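4.2 Durchführung des Besuchstags und Beobachtungen am Mitmachtisch

Nachdem im vorangegangenen Abschnitt die räumlichen und organisatorischen Voraussetzungen dargestellt wurden, möchten wir uns nun dem eigentlichen Besuchstag zuwenden, und wir bitten schon vorab um Nachsicht, wenn die Darstellung an manchen Stellen etwas ausführlicher gerät, als es in unserem Fach üblich ist. Der offene Tag am Standort Jermont fand am 2. Mai 2019 statt und dauerte, die Begrüßung und den gemeinsamen Ausklang mitgerechnet, von den Vormittagsstunden bis in den frühen Abend. Ihm waren im April mehrere Probeläufe vorausgegangen, bei denen Marisol Benavides und Vaughn Kincaid den Ablauf mit Kolleginnen und Kollegen aus anderen Arbeitsgruppen durchgespielt hatten. Vieles von dem, was am Ende so selbstverständlich wirkte, verdanken wir diesen geduldigen Nachmittagen.

Eingeladen waren Menschen aus der Nachbarschaft, Angehörige der Beschäftigten sowie zwei Berufsschulklassen, die über das Programm Stundum mit uns in Verbindung stehen. Die Firma Plutard, die das Vorhaben von Beginn an begleitet, war durch Dexter Fitzsimmons vertreten. Er hielt keinen Vortrag, was er sich ausdrücklich ausgebeten hatte, und mischte sich lieber unter die Gäste, um zuzuhören. Seine handschriftlichen Notizen hat er uns später freundlicherweise überlassen, und sie sind in die Auswertung in Abschnitt 5 eingeflossen.

4.2.1 Aufbau der Stationen

Der Rundgang bestand aus zwei Teilen. Im ersten sahen die Gäste einem fest montierten Arm zu, der Geschirr von einer Ablage in ein Gestell umräumte, und konnten dabei Fragen stellen. Im zweiten, den wir intern den Mitmachtisch nannten, nahmen sie selbst handgeführte Greifer in die Hand und führten damit alltägliche Handgriffe aus: einen Teller verschieben, einen Becher umsetzen, eine Schale in eine andere stellen. Die Greifer werden wie ein Werkzeug gehalten, und was die Kamera daran aufzeichnet, dient anschließend als Vorführung für das Lernverfahren aus Abschnitt 3.

Uns war sehr daran gelegen, dass der Mitmachtisch nicht nach Labor aussah. In einer früheren Veranstaltung am Standort Begay hatten wir mit grauen Prüfkörpern auf einer gerasterten Platte gearbeitet, und obwohl die Aufzeichnungen technisch tadellos waren, blieben die Gäste zurückhaltend, hielten die Greifer mit steifen Handgelenken und gaben sie oft nach dem ersten Versuch zurück. Abdul-Rahman Abubakari schlug daraufhin vor, einen Tisch zu nehmen, wie man ihn auch zu Hause antreffen könnte, mit einem Tuch darauf, mit Schalen und Bechern und mit all den Kleinigkeiten, die sich auf einem bewohnten Tisch eben ansammeln. Wir haben diesen Vorschlag gern aufgegriffen. Dass ein solcher Hintergrund die Aufzeichnungen unruhiger macht, nahmen wir in Kauf, zumal das Verfahren später ja gerade in solchen Umgebungen bestehen soll.

Die Betreuung am Tisch übernahmen im Wechsel Demetrius Kincaid und Marisol Benavides. Eine Einweisung im strengen Sinne gab es nicht. Die betreuende Person zeigte einmal, wie sich die Backen öffnen und schließen, legte den Gästen das Gerät in die Hand und trat einen Schritt zurück. Wer wollte, durfte mit einem Greifer beginnen und später einen zweiten hinzunehmen; wer sich gleich mit beiden versuchen mochte, wurde daran nicht gehindert.

4.2.2 Umfang und Erfassung

Insgesamt wurden am Besuchstag 851 Einzelsequenzen aufgezeichnet, die von 42 Gästen stammen. Davon mussten wir 14 Sequenzen verwerfen, weil die Aufzeichnung entweder zu früh beendet oder versehentlich doppelt gespeichert worden war. Als Sequenz gilt dabei jeder abgeschlossene Handgriff, beginnend mit der ersten Annäherung an einen Gegenstand und endend mit dem Loslassen. Die Abgrenzung haben zwei Personen unabhängig voneinander vorgenommen; wo sie voneinander abwichen, wurde gemeinsam entschieden, was bisweilen zu recht lebhaften Gesprächen führte, an die wir uns gern erinnern.

Alle Gäste hatten vorab schriftlich eingewilligt. Namen wurden nicht gespeichert, und die Zuordnung der Sequenzen zu Personen erfolgte über farbige Kärtchen, die am Eingang ausgegeben und am Ausgang wieder eingesammelt wurden. Bei den Berufsschulklassen lag zusätzlich das Einverständnis der Schulleitung vor.

4.2.3 Beobachtungen

Was uns am meisten gefreut hat, war die Unbefangenheit, mit der sich die Gäste dem Tisch näherten. Schon nach kurzer Zeit sprachen sie kaum noch über das Gerät und viel mehr über das Geschirr, darüber, wie man einen Teller zu Hause anfasst oder weshalb man eine Schale besser am Rand nimmt. Eine ältere Besucherin erklärte ihrem Enkel mit großer Geduld, man müsse den Becher erst ein wenig zu sich heranziehen, bevor man ihn hebt, und genau diese kleine Vorbewegung fand sich danach in erstaunlich vielen Aufzeichnungen der Gruppe wieder. Wir führen das darauf zurück, dass die Wartenden sehr aufmerksam zusahen und sich Handgriffe voneinander abschauten. Für die Vielfalt der Daten ist das ein zweischneidiger Befund, auf den wir in der Diskussion zurückkommen.

Besonders aufschlussreich waren die flachen Teile. Ein Becher bietet den Backen zwei Seiten an und lässt sich von beinahe überall her fassen; ein flacher Teller dagegen liegt dicht auf der Unterlage, und man muss sich entscheiden, ob man eine Backe unter den Rand schiebt, von oben über den Rand greift oder das Stück gar nicht erst anhebt und nur verschiebt. Viele Gäste probierten alle drei Wege aus, manche laut mitdenkend, andere in völliger Stille. Die Schülerinnen und Schüler neigten dazu, sogleich mit beiden Händen zu arbeiten, während die übrigen Gäste meist zunächst bei einem Gerät blieben. Abbildung 4 zeigt die Arbeit mit zwei Greifern an einem solchen Teller.
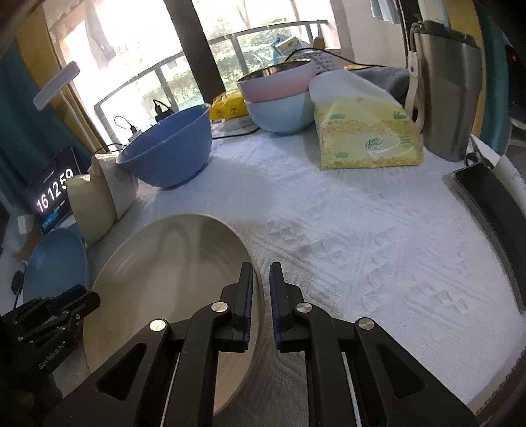
Warum führt man die Greifer von Hand, wenn es doch einen Roboterarm gibt? Mit der Hand geführte Geräte sind schneller zu erlernen und erlauben es auch ungeübten Gästen, in wenigen Minuten brauchbare Vorführungen aufzunehmen, wohingegen die Fernsteuerung eines Arms eine längere Eingewöhnung verlangt.

Abbildung 4: Mitmachtisch mit zwei schwarzen Greifern an einem großen, runden, beigefarbenen Teller. Die Backen des vorderen Greifers tragen dunkelblaue, gerippte Auflagen und sind leicht geöffnet; der zweite Greifer kommt von links.

Die vorstehende Frage wurde uns im Laufe des Tages in vielerlei Abwandlungen gestellt, und wir haben sie deshalb samt der Antwort in das Begleitblatt für künftige Besuche übernommen. Vaughn Kincaid, der die Station mit dem fest montierten Arm betreute, ließ interessierte Gäste zum Vergleich auch dessen Steuerung ausprobieren. Die meisten kehrten mit spürbarer Erleichterung an den Mitmachtisch zurück, einige wenige aber fanden gerade am Arm Gefallen und waren von dort nur schwer wieder fortzulocken. Aufgezeichnet haben wir diese Versuche nicht, so dass wir über den Unterschied keine belastbare Aussage machen können.

Beim beidhändigen Arbeiten fiel Marisol Benavides auf, dass die Gäste häufig eine Hand zur haltenden und die andere zur führenden machten, ohne dass irgendjemand sie dazu angeregt hätte. Der haltende Greifer ruhte am Rand des Tellers, der führende suchte die Stelle, an der er am besten ansetzen konnte. Da unser Verfahren in seiner jetzigen Fassung beide Hände gleich behandelt, geht diese Rollenverteilung bislang verloren. Abdul-Rahman Abubakari hat inzwischen einen Vorschlag ausgearbeitet, wie sie sich nachträglich aus den Bewegungsverläufen gewinnen ließe; er wird in Abschnitt 6 vorgestellt.

4.2.4 Rückmeldungen der Gäste

Am Ausgang lag ein Heft aus, in das man schreiben konnte, was einem durch den Kopf ging. Gelobt wurde vor allem, dass man die Geräte selbst anfassen durfte und dass der Tisch, wie es in einem Eintrag hieß, »so ist wie bei uns daheim«. Mehrere Gäste wünschten sich leichtere Greifer, insbesondere für kleinere Hände, und ein Schüler fragte, ob man damit auch Nudeln essen könne, was Demetrius Kincaid ihm für das nächste Mal in Aussicht gestellt hat. Kritisch angemerkt wurde die Wartezeit am frühen Nachmittag, als beide Klassen gleichzeitig eintrafen. Hier hatten wir die Gruppen zu dicht hintereinander eingeplant und werden die Zeiten bei der Wiederholung in Begay entsprechend auseinanderziehen.

Dexter Fitzsimmons hielt in seinen Notizen außerdem fest, dass die Gespräche am Rand des Tisches oft ergiebiger waren als die eigentlichen Fragerunden. Wir teilen diesen Eindruck und bedauern ein wenig, dass wir dafür keine Form der Erfassung vorgesehen hatten. Für die nächste Veranstaltung ist eine Person eingeplant, die ausschließlich mitschreibt. Der Leitfaden dafür findet sich in Anhang B.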